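README – office furniture notes, low cabinets
Last edited 7/20/03

What this is

A set of working notes on the low wood cabinets at the Plamard office, with pictures. It was started to settle an argument over whether the cabinets are worth fixing or should go out with the rest of the old furniture. It hasn't settled it. Read it as a list of what was looked at and what was only repeated from other people, and try to keep the two apart.

The folder came over from an earlier inventory called Tikitz. Tikitz gave every cabinet a condition grade, and I don't trust the grades. The sheet has a column for "doors checked" and it is filled in the same way all the way down, which tells me somebody dragged a cell. I kept the column and renamed it doors_claimed.

What's in the folder

notes.txt – the running notes, oldest at the bottom
fittings.txt – hinges, catches, brackets, as far as they could be made out
tikitz_old.txt – the earlier sheet, unchanged apart from the column name
pictures – three of them, shown further down

Where the cabinets came from

The supplier on the paperwork is Jerau. The paperwork also says "solid construction", and I would not lean on that. What you get on the cabinet top is a wood-grain surface with a lighter band along the front edge. It looks fine. Whether it holds a screw after the second time you take the hinge off is a different question, and the brochure doesn't go near it.

The brochure also says the door hinges are good for 1,000 openings. That strikes me as either a very low number or a made-up one. A cabinet that gets used 10 times a day would be through it before August if you started in spring. I have copied the number into fittings.txt with a question mark.

On the doors

The doors are flat panels on metal hinges. Leave one standing open and its weight hangs off the side wall, and the fittings have to take it. The older notes say "adjust hinges as needed" with no word on which screw or which way. If you do adjust one, write down what you turned. A door that closes nicely on the day proves very little.

There's a claim in the Tikitz sheet that every door has a magnetic catch. Maybe. A small white plate on a door could be a magnetic catch or the kind you push to release, and I have not entered it as either. The field says "latch, type unknown" and should stay that way until someone works it by hand.

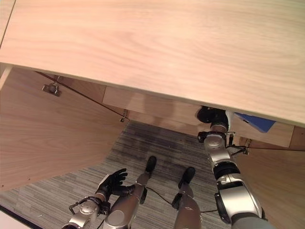
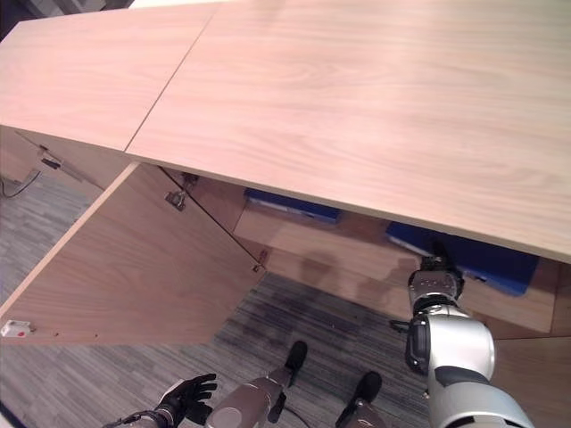
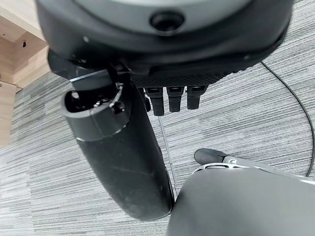 Low cabinet, Plamard office. The blue binders on the inner shelf are in the second picture.

On the contents

The cabinets are down in the sheet as "document storage". The label field was left blank for most of the binders and I have left it blank too. Please don't fill in what you think is in them. The last round of guessing gave us a cabinet listed as tax records that turned out to hold menus from the Hồ restaurant order, which is why the restaurant's name shows up in a furniture file at all.

Cables

There are thin dark cords and a cable in and near these cabinets. I have no idea what each one feeds. The old sheet says "unused, remove", and I would like to know how they decided that. Trace both ends first – then remove.

Fields in fittings.txt

cabinet – short code, carried over from Tikitz
part – hinge, latch, bracket, screw hole, other
seen – yes or no. No means somebody told us
fixed_how – leave blank unless you did it yourself

Known problems

The codes skip 8 and use 2 twice. I haven't renumbered them, as the stickers may match.

No measurements. Jerau prints a width, but the one time a replacement top was ordered to the printed size it had to go back.

"Good" in the old sheet appears to mean "standing up". Don't carry it forward.

Changes

Renamed doors_claimed. Split latches out from hinges. Took out the line saying the cabinets are suitable for heavy loads, which had no source.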